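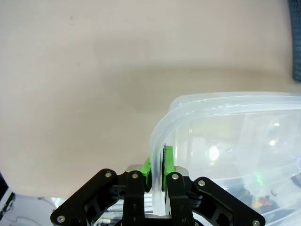
*Svyatoslav Lytvynenko and Evangelia Gkikas. Household Objects, fall term report, 10 November 2025*

# One Box and What We Keep in It

The assignment was to choose an object from a shared kitchen and study how it gets used. Other groups chose the kettle and the good knife. By the time we got to the sign-up sheet, the choice was between the dish rack and the plastic food-storage container, and Evangelia has a history with the dish rack.

The container is large, translucent, and slightly milky, with a thick rounded rim. The rim has a double lip, like a hem folded over twice, and that lip ended up taking more of our time than we had planned.

## Background

Our apartment is on the third floor of Horkura House. The kitchen has one cupboard for containers and a drawer for lids, and the two have grown apart over the years. Svyatoslav moved in with a set from Zevadlow, a discount store near the bus station that has since become a gym. Evangelia came with yogurt tubs. The previous tenants left us everything else, including several lids that fit nothing on earth.

In October we kept a notebook on the counter. Anyone who used the big container was supposed to write down what went in and when it came out. We wanted entries like "rice, Evangelia, back tomorrow." We got some of those. We also got "stuff," "more stuff," and a drawing of a horse.

## What it was used for

Our proposal said the container was for food. The notebook disagrees. For the first week it held cooked rice and then a bean salad that outlived everyone's interest in it. After that it went out on the counter without a lid and began to collect small things: batteries, rubber bands, sauce packets, a bicycle light. Once the first battery goes in, a container stops being for food and no one has to announce it. We looked for the moment of decision in the notebook and couldn't find one. The closest is an entry in Svyatoslav's handwriting that says "temporary."

We tried to turn it back into a food container twice. Both times we washed it, dried it, and put it in the cupboard with a label. The first time it stayed put until somebody needed a place for clothespins. The second time it lasted a little longer, mainly on account of Evangelia standing near it.

## Seeing through it

People say they like translucent boxes for showing what's inside. We decided to test this. One of us filled the container with small items from the kitchen while the other stayed in the hallway, then the other came in and tried to name the items through the wall.

Colors came through well. Shapes did not. Something small in yellow and red is easy to notice and hard to name, and anything dark turns into a smudge with its neighbors. Shine was the other problem. Under the ceiling light, the wall picks up a bright white spot that sits on top of whatever you are trying to look at. Svyatoslav guessed "mustard" for four different things. None was mustard, and we don't own any.

Our finding is that you can tell whether a milky box is full, and you can tell if there is something red in it. For anything more you have to look in from the top, the same as with a shoebox.

## The rim

The rim is where people pick the thing up. We watched each other and two guests, and everybody pinched the wall at the top with the thumb on one side and the fingers on the other. This works when the container holds rubber bands. With cooked rice in it, the wall bends, and the person says a word we left out of the notebook.

The doubled lip gives your fingers an edge to stop against. It also holds water after washing. We turned the container upside down on a towel, left it overnight, and still got a line of drips down the sleeve in the morning. Evangelia now runs a corner of dish towel along the groove, and she would like this recorded as a method.

## Problems with the study

We live with the object, so we were bad at being neutral about it. The notebook had gaps, mostly on weekends. Our guests knew they were being watched and lifted the container much more politely than they lifted anything else that evening. We also never found the original lid, so we can't say anything about how well it seals.

## Next steps

We would like to give the container a fixed job and see if it holds for a whole term. Svyatoslav votes for flour. Evangelia votes for the small things it collects anyway, with a second, smaller box bought for the rice. The notebook is staying on the counter for now, and the horse has been joined by another horse.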